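About Trakstead

Welcome, and thanks for stopping by! If you have found this page, you probably ate one of our sandwiches at work, or you walked past the counter on Bucur Street and wondered what goes on back there so early in the day. Either way we're glad you came, and we'll try to tell you a little of how we got here (we do tend to go on, so get yourself a coffee first).

Trakstead is a small sandwich kitchen in Vultley. We make sandwiches by hand, wrap them, and set them out on the counter and in a handful of break rooms and waiting rooms in town, standing up in clear holders so you can look at the filling before you make up your mind. That last part matters to us more than it probably should. I grew up on sandwiches from a closed paper bag, where you learned what was inside on the first bite, and I still remember the disappointments.

We started with two people, a borrowed slicer and a folding table in the back of what used to be a shoe repair shop. The first January was slow and very cold, and we made far too much egg salad. By the end of that first year we had sold 1,868 sandwiches, which I know only from the spiral notebook where we made a pencil mark for every one. The notebook is still on the shelf over the sink, and it smells like mustard.

These days we make up to 16 kinds, depending on the season and on what the produce stand at the end of the road has for us. The vegetable ones have always been the favorites. People like a soft white bread with something bright in it, a good thick layer of orange, say, or a thin bit of green, and a squiggle of sauce so it isn't too plain. We cut tall wedges, and we press the halves side by side and wrap them together in clear plastic with a twist at the top. Wrapping is a skill all its own! Too loose and everything slides to the bottom by lunchtime, too tight and the bread gets squashed. New folks spend their first two mornings doing almost nothing but wrapping, and there's a fair amount of laughing and a fair amount of eating the evidence.

Then there's the setting out, which is my favorite part of the day. We use clear acrylic stands with steps and slots, the sandwiches upright and the packaged snacks tucked in close by, and we wipe the panels down before anything goes in. They show every fingerprint. We tried baskets for a while, and we tried a wooden tray that everybody said was charming, but things got buried and customers ended up digging. With the stands you can see it all from the door, and if you're in a hurry you can grab lunch and be on your way.

The snacks came later. For a long time it was only sandwiches, until the front desk at Ciklow, the dental office next door, asked if we might bring over a few little packaged things for the afternoon. So now we do that too, and we've gotten rather fond of choosing them.

We're open from 6:30 in the morning until the sandwiches are gone. On Saturday we sleep in a little and open at eight. If you'd like a stand for your own office or shop, come by and talk to whoever is at the counter, or send us a note through the contact page. Small orders are fine, and so are picky ones.
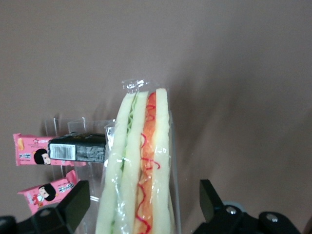

Lorna Hatchell
Owner and Early-Morning Bread Person, Trakstead

Come hungry, and tell us what you'd like between the bread next season. We keep a list by the register.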